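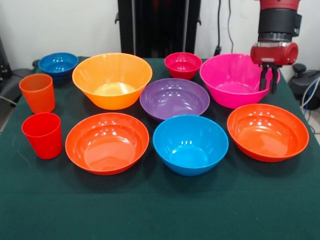 4.3 Cleaning and storing plastic tableware

This section applies to unprinted plastic bowls and cups used with the Griltbridge benchtop dishwasher. For printed or metal-trimmed pieces, see section 4.5.

Before the first wash

1. Remove all labels. Soften leftover adhesive with cooking oil, then wipe with a soft cloth.
2. Check the base of each piece for a dishwasher-safe mark. Wash unmarked pieces by hand.
3. Rinse in lukewarm water.

CAUTION: Do not use scouring powder or steel wool. Scratches in coloured plastic hold stains and cannot be polished out.

Loading

4. Place bowls in the upper rack only, open side down and tilted toward the centre.
5. Leave a gap between rims. Nested bowls will not rinse properly.
6. Stand cups along the outer row – never over the spray arm hub.
7. Select Program 3. Do not select Heated Dry.

NOTE: Light plastic may lift during the rinse. Fit the Costeck rack clip (part no. 237) if pieces turn over and fill with water.

Drying

8. Open the door when the program ends and wait 8 minutes before unloading.
9. Shake off any water held in the foot of each bowl.
10. Set the pieces out on a cloth, spaced apart, until fully dry.
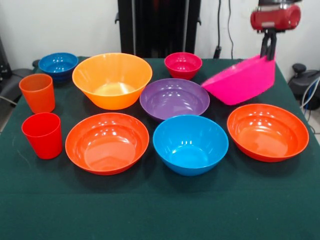 Storage

11. Stack by size, largest at the bottom.
12. Keep away from direct sunlight, ovens and kettle outlets.

Discard any piece with a cracked rim. Replacement rack clips are listed in Appendix B.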